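Moving sale prices, am I dreaming??

botside_bex
Clearing out Mum's place in Irnthorpe before the end of the month. Garage sale or just list it all online? Got a decent couch, Akari lamp, heaps of kitchen stuff. Don't want randoms at the door all week tbh

Gondal
Garage sale. Start at 7, done by lunch. We made 907 bucks in August and only paid for the sign.

rvidal_ute
Disagree. Garage sale people want everything for 50c. Listed my lot online – 2,188 all up, took three weekends but worth it

Gondal
three weekends of no-shows, no thanks

botside_bex
Yeah that's my worry. What about the lamp? Bloke offered 200 sight unseen

rvidal_ute
Hold out. Get it valued frist.

escobar_r
Do both. Big stuff online, small stuff on a big table out front. Not a rug on the lawn, people won't bend down. My table's a plain beige one, plenty of room.

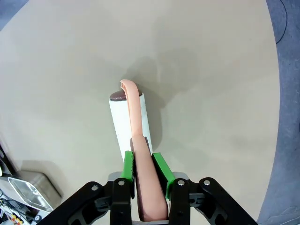
Photo: Rocío Escobar

Price stickers on everything the night before, and get a float in coins from the bank. Arvo leftovers go to the op shop

Gondal
stickers are a waste of time, just haggle

escobar_r
Shy people walk off if there's no price. Seen it heaps

botside_bex
ok going both. Couch goes up tonight

Comments (3)

Benito Vidal
Check council rules on signs, ours got pulled down by 9.

kaz
Did the lamp sell?

Tuppy
Op shop near us won't take matresses, ring ahead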